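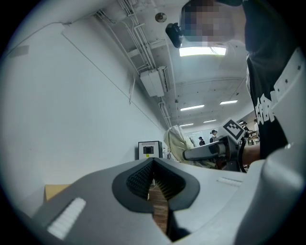
Do you need matching fingers on both hand-held grippers when you're trying them out on cloth?
Start with a matching pair, and only swap one side once you know how that pair behaves. Otherwise you'll spend the whole afternoon wondering whether it was the new pads or your own left hand.

I get asked that one more than anything else, so it goes first. The rest of these tips are in no order at all, they're just what I've scribbled on the back of the Siltton instruction sheet over the last few months of comparing hand-held grippers on laundry, tea towels and other floppy stuff.

Pick one cloth and stick with it

Cloth is a nuisance to compare things on because no two pieces behave alike. I used to grab whatever was clean, and my notes from back then are useless. Now I keep one thin cloth and one thick one in a freezer bag with the notebook, and every gripper gets both. Iron neither of them! A pressed cloth lies flat and slides about, a scrunched one gives the fingers something to bite on, and most of what you'll want to pick up at home is scrunched anyway.

Printed cloth is handy too. You can see at a glance if the pattern has crept round between the fingers, and with plain white you're guessing.

Pads: ribbed or smooth?

Ribbed foam wins for me on anything thin. Smooth rubber is nicer on towels (ribs catch the loops, and you'll be picking fluff out with a cocktail stick). My Meltier pair came with smooth pads and I changed them inside a week. Wipe pads with a barely damp cloth and let them dry with the jaws open. No washing-up liquid, it leaves a film and everything slips for days.

Brynhildur Þórarinsdóttir wrote in to say she dusts hers with a little talc before putting them away. I tried it and didn't get on with it, but she has been at this longer than I have.

Sit down for the slow jobs

Folding and tucking are much easier from a chair, with a small table pulled right up to you. 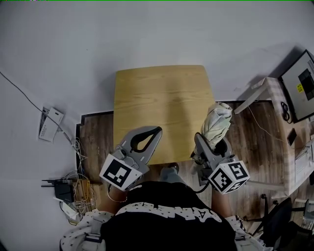 Keep your elbows in and let the handles do the reaching. If your shoulders are up round your ears after ten minutes then the table is too high - mine was, and I sawed a bit off the legs. Standing is fine for lifting and carrying, and for anything where you need to shake a cloth out.

Cables want to leave the handle and drop straight down, with enough slack that you can stretch both arms right out. Try the full stretch before you start. A cable that tugs at the end of a reach will make a perfectly good gripper feel stiff and you'll mark it down unfairly, which I did to the Kustham for a fortnight (sorry, Kustham).

Markers and lenses

If your grippers carry those square black-and-white markers, keep your sleeves and the cloth off them. Matt print is far better than glossy under strip lights. Check that each one is clipped on square at the start of a session, and again if you've put the gripper down hard. For the lens, a dry microfibre cloth and nothing else. I weighed the gripper I use most on the kitchen scales and it came out at 694 grams, roughly 400 of that in the handle, so don't be surprised if your wrists complain first.

How many goes is enough?

I do 80 lifts per gripper, split between the two cloths, and write down only the drops. Abelardo Cuervo, who lent me the second Meltier, stops at 32 and says the answer never changes after that. He may be right, but my first twenty are always rubbish while I get used to the squeeze, so I carry on.

Bunches and bundles

Gather the cloth before you grip it. A single layer pinched at the edge will slide out of nearly anything, but a fat gathered bit fills the gap between the fingers and stays where you put it. Aim for the narrowest part of the bundle and close slowly.

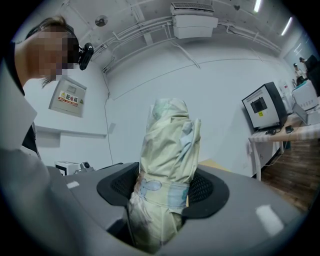 Cloth bundle upright in the gripper, gathered in near the middle.

If the top flops over, you've gripped too low, so let go and move up a bit. For plasticky or coated fabric, go slower still and use the ribbed pads.

Next on my list is socks, in pairs and in singles. If you've got a gripper that copes with a balled-up pair without pinging it across the room, please write and tell me which pads you're using.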